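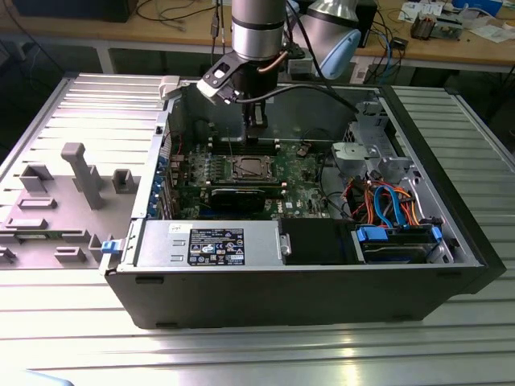

Figure 7.1 A desktop computer with its side panel removed. The memory slots run along one edge of the green motherboard.

Chapter 7
What Is a Repair Worth?

Ask people whether they would fix a broken computer or replace it, and most will say they would fix it. Ask what they did the last time one broke, and the answers change. Economists who study household spending have learned to trust the second answer more than the first. This chapter asks you to do the same.

Start with the usual claim: repair saves money. It sounds obvious, and it is often repeated without a single number attached. Take a family in the town of Altirdale whose desktop computer has slowed to a crawl. The local shop, Carrillo, charges $38 to look at the machine and $50 for a new memory module, installed. A new computer from the discount chain Dronier costs $357. On paper the family saves $269 by choosing the repair.

Now look at what the comparison leaves out. It assumes the shop has found the real problem. It assumes the rest of the machine will go on working, though the drive and the power supply are just as old as the part being replaced. It puts no price on the days spent without a computer. And it treats the old computer and the new one as the same good, when one may last 2 years and the other a good deal longer. Change any of these and the saving shrinks. Change enough of them and it is gone.

The case for replacement deserves the same doubt. Sellers like to talk about the "true cost" of keeping old equipment, and they rarely count the hours a buyer spends moving files, learning new menus, and paying again for programs that worked fine before. The Ukov survey, which we return to in Section 7.3, asked owners why they had replaced a working machine. Many named speed. Few had measured it.

What can we say, then? Less than either side would like. A repair is a purchase of extra months of use, and its price should be judged against those months. The trouble is that the buyer has to guess how many there will be, and the person best placed to guess is often the one selling the repair.

Section 7.1 sets out a simple way to compare cost per month of use. Section 7.2 looks at what happens when the seller knows more than the buyer. Keep the Altirdale family's bill handy, as you will need it for both.

Key terms: expected life, opportunity cost, sunk cost, hidden information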